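Keeping the Hot Side Hot: Lærke Damgaard on Small Building Water Systems

Lærke Damgaard has spent most of her working life in basements. She inspects domestic hot water systems for Skyrme, a building services firm in Iltton, and her subject is recirculation: the loop of pipe that keeps hot water moving past every apartment so that a tenant on the top floor does not run the tap for two minutes before a shower.

"People think of the boiler as the system," she said. "The boiler is a component. Most of the complaints I get are about the loop."

We spoke in January, at a 423-unit complex in Wudthorpe that was midway through a rebalancing job. The building has three risers on a common return. Tenants on the far riser had reported lukewarm water in the mornings, and the previous contractor had answered by raising the storage temperature twice.

"Raising the setpoint treats every riser the same," Damgaard said. "The near riser was already fine. Now it was too hot, the mixing valve was working at the end of its range, and the far riser gained two degrees."

The cause was flow. Water returns by the easiest path, and with all the balancing valves left open, nearly all of it went through the riser closest to the pump. Her crew measured return temperatures at each riser base, throttled the near valve, waited, and measured again. The waiting takes the time. Damgaard allows 80 minutes between adjustments on a building this size.

"If you move two valves in the same hour, you have learned nothing about either of them," she said.

She is cautious about thermostatic balancing valves, which adjust themselves. She fits them in new work and has no objection to the principle. In older galvanized systems she finds that scale holds them partly open within a few years, and a valve that looks automatic is a valve that gets skipped on the maintenance round. Her colleague Troels Frandsen disagrees and specifies them everywhere, with a strainer upstream of each one.

"Troels cleans his strainers," she said. "I have met the people who inherit them."

On pumps she is less divided. The one at Wudthorpe was oversized, a common result of replacing like for like over several decades — each replacement rounded up to the next model. Excess velocity wears copper at the elbows. She had a section of pipe on her desk from an earlier job, thinned on the outside of the bend to the point where it could be dented with a thumb. The replacement pump at Wudthorpe cost 2,080 dollars installed, against a quote of 3,000 for repiping one corridor where pinhole leaks had already been patched.

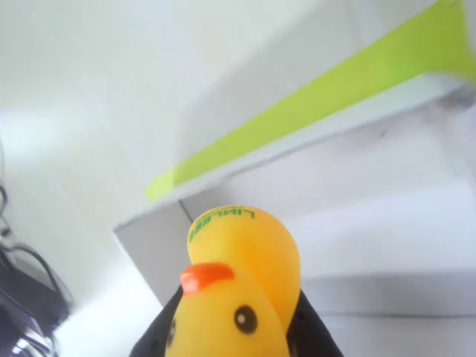 Insulation came up several times. Damgaard considers it the cheapest correction available and the one most often left unfinished, usually at hangers and valves. A bare valve body loses as much heat as a good length of insulated pipe. She asks for removable covers so that the next person to service the valve will put the insulation back.

She keeps paper logs as well as the electronic ones. The Wudthorpe log goes on a clipboard beside the return header, with columns for riser, valve position, temperature and time.

"The pencil is tied on," she said. "Without the string you get one week of readings."

Her crew was due to take the final set at 5 a.m., before the first showers, and she expected to move the middle valve another quarter turn.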